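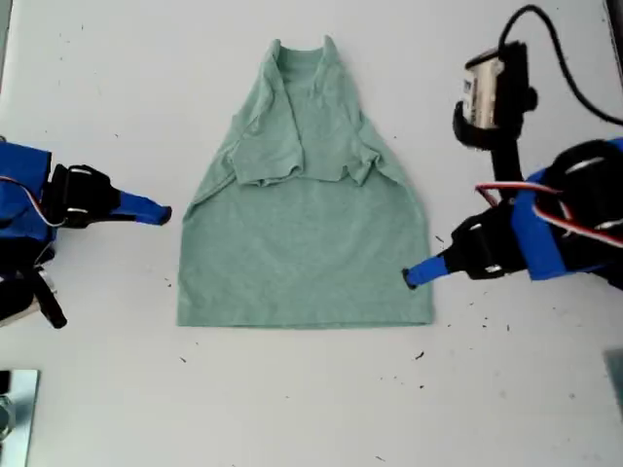 June, 6:40 in the morning

Right arm first today. The fingertip has been worrying me all week, so I pulled the two screws at the gripper, cleaned the seat with alcohol and put it back with a new shim. It closes square again. The left one I only wiped and checked by hand. No play in it.

Then the wires. The red and white ones on the right arm keep creeping toward the wrist when it reaches across the table. If a loop hangs low it can drag on the cloth and the fold comes out crooked. I moved the clip back one hole and left enough slack for a full turn. Omprakash Tripathi thinks I should redo the whole run along the outside of the blue covers. He may be right but it is half a day's work and I do not have half a day before the Coton visit.

Counter read 3,913 when I powered up. The servo swap on the left elbow was at 489, so that one has done a lot of cycles and I should order a spare from Grikex before it starts to buzz. Wrote it on the board and also here.

Homed both arms twice. Second time the right wrist came up short, same as last week. Changed the offset from 62 to 59 and ran it again. Good after that. Saved the file under a new name this time, so the old numbers are still there if I need them.

Used the green T-shirt for testing, as usual. Sleeves in first, then the hem. I step through it slowly and stop at each point to look at where the fingertips are.
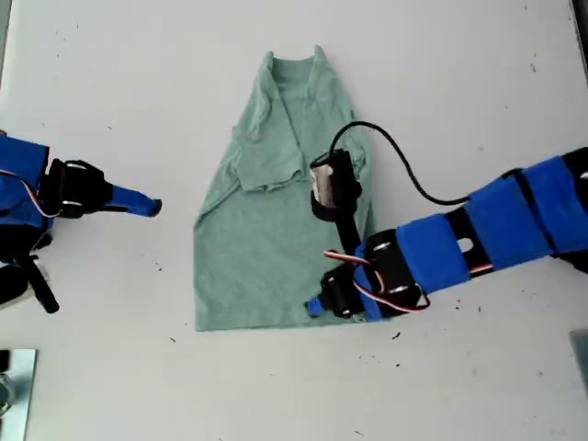 Right fingertip at the corner of the hem, left one still clear of the shirt.

The right side is where I want it. The left could come in a little lower on the approach. I will try that tomorrow with the speed at half and a hand on the stop button.

The table needs a proper cleaning. Dark specks on it again. I do not know if they come off the covers or down from the ceiling. If they are from the covers I will need to look at the edges where the links rub. Put white paper under the right arm overnight and see what is on it in the morning.

Chaiyaporn has the small hex driver and I have his good one. Swap back.

To buy: shim stock, cable clips, alcohol wipes, a tin of the Skornetti grease if the shop has it. The old tin is nearly scraped clean.

Shut down at 11:15. Covers on, power off at the wall. Ate lunch late.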